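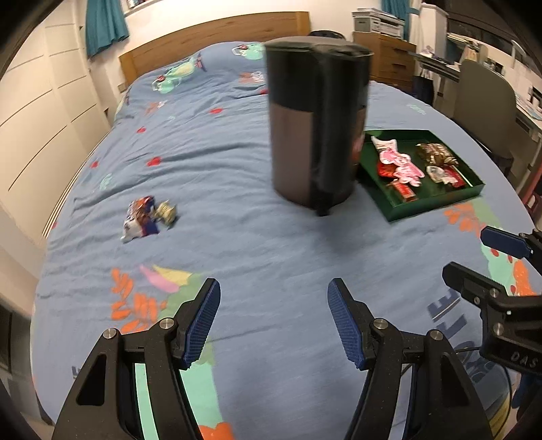
Summer is when the Moon does something our members ask me about every year, and I never get tired of answering. A full Moon near the June solstice rides very low across the southern sky, lower than any other full Moon of the year, because it sits opposite a Sun that is at its very highest. So if you look for it where you found it last December, nearly overhead at midnight, you will be looking in quite the wrong place! One of the nicest ways to get the idea across to a child is at bedtime, with a blue duvet like the one with the red hearts and cartoon characters. Let the pillow be north, pick a heart to be the Sun, and walk a fingertip across to the opposite side for the Moon. When one goes high the other has to go low, and most children get there faster than their parents do.

This summer's low Moon is lower than usual, too. The Moon's path is tipped a little from the Sun's path, by around five degrees, and that tilt slowly swings around over a period of more than eighteen years. Right now we are coming into the part of the cycle when the two tilts add together, so the Moon reaches farther north and farther south each month than it does in an ordinary year. Astronomers call this a major lunar standstill. It is a grand name for something that unfolds so slowly, and you don't need to catch it on one particular night. The extremes stay nearly the same for many months, so if clouds come in (and at Plellelari they do like to come in) you can simply try again the next month.

What should you look for? Find a spot with a clear view to the southeast, get there a little before sunset, and be patient. The Moon will come up well to the right of where you may expect it, and it will hug the horizon the whole night through. It often looks yellow or even a soft orange down there, for the same reason that sunsets are colored. The light has to come through a great deal more air to reach you, and the blue part of it gets scattered away along the route. It may also look enormous. It isn't any bigger, of course, and you can prove it to yourself by holding a pea at arm's length, first when the Moon is rising and again when it has climbed a bit. The pea covers it both times. I have done this for years and I still don't quite believe my own eyes.

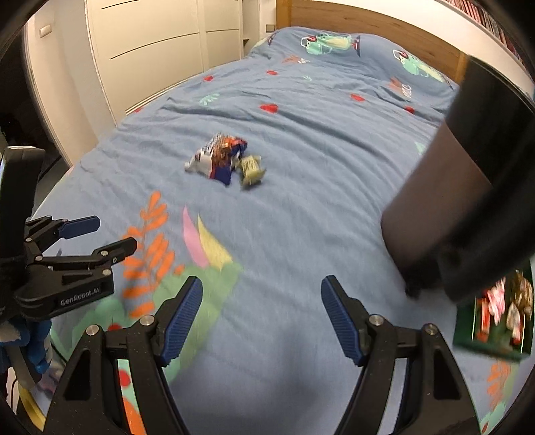

A patterned duvet will do nicely for a sky map.

We will be meeting for Moon watching on the Baptiste overlook, up past the second gate, where the trees open out to the south. Bring a folding chair, a sweater, and bug spray, and please turn your headlights down as soon as you have parked. The Zokton telescope will be set up with its 80 mm lens, which is small but gives a lovely crisp view of the craters along the Moon's edge. There will also be 2 pairs of binoculars to pass around, and you are more than welcome to bring your own. If you have been meaning to find out what that telescope in your closet can do, bring that along as well and we'll sort it out together in the dark.

One small thing for the early risers. Saturn is back in the morning sky, and you can find it in the southeast in the last 3 hours before dawn, a steady, pale yellow point that doesn't twinkle much. The rings are tipped nearly edge-on to us this year and look like a thin bright line drawn through the planet. The next Cledero sky calendar will have rising times for Saturn, along with the August meteors, and it goes out with the July mailing.

Posted June 20, 2024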